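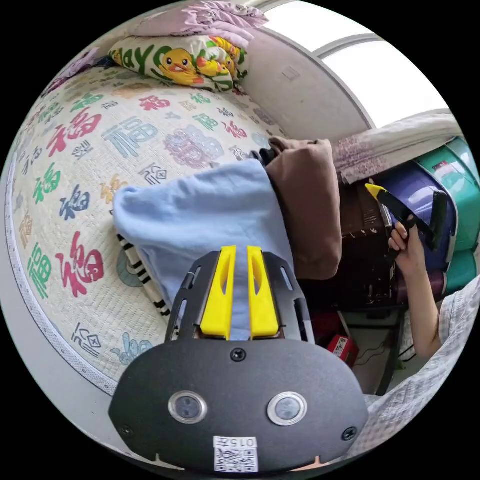 Yellow gripper fingers pressed into a folded light-blue cloth.

20/04/2020

I love my lawn and I can't stand mowing it, so you'd think I'd be first in line for a robot mower. I nearly was! I had the Kokine in my cart twice last August, and both times I closed the tab and went out to push the old Zestton up and down the slope again.

Price wasn't the problem (well, a little). What put me off was the wire. The manual wants you to peg down a boundary loop around the whole yard, and mine came to 176 yards once I'd gone around the flower beds and the pear tree. That's a weekend on your knees before the thing has cut a single blade of grass — and then one careless poke with a spade and you're crawling along hunting for the break. 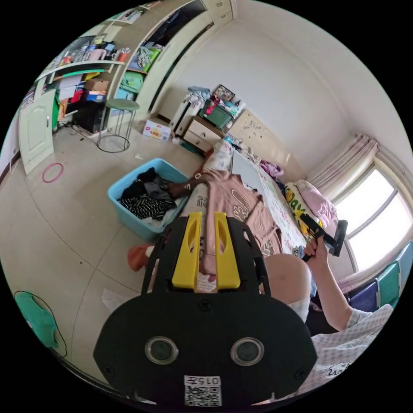

And I don't buy the idea that we'd all get used to it. My neighbors across the road put in a loop two years ago and they've patched it every spring. They still like the mower, mind you, and their grass looks better than mine. But I think the companies should quit bragging about quiet motors and put their money into machines that can find the edge of a lawn by themselves, the way any kid with a push mower can.

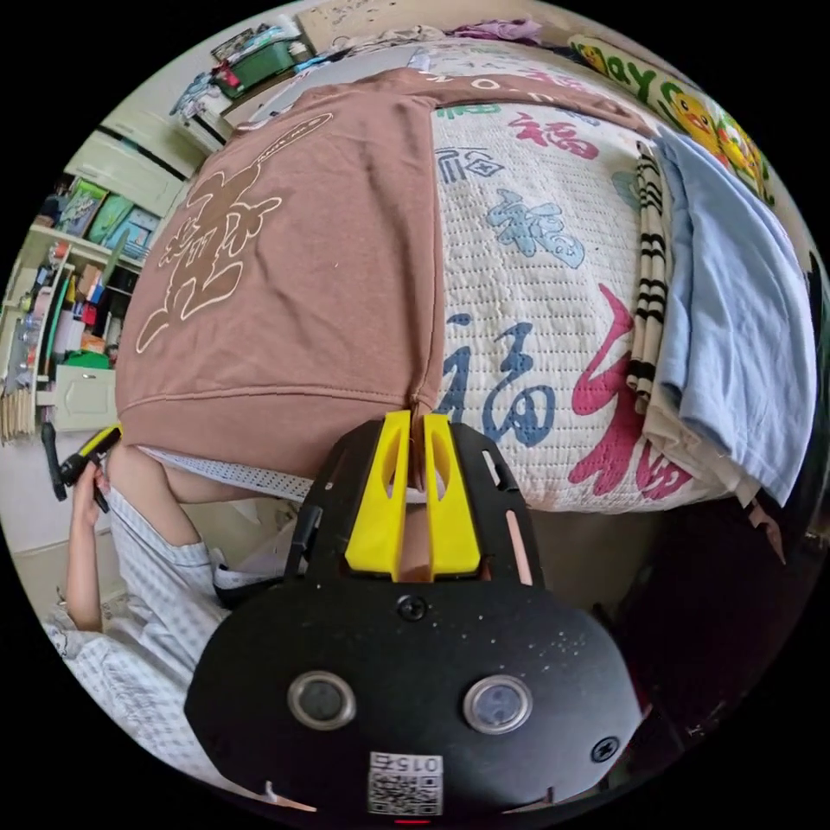 Is a robot mower worth buying for a small yard?

For a flat one with simple edges, I'd say go ahead, as long as you'll put up with the wire. With a slope and beds everywhere, I'd keep pushing for now and spend the 300 bucks I'd set aside on a good sharp blade and a load of compost.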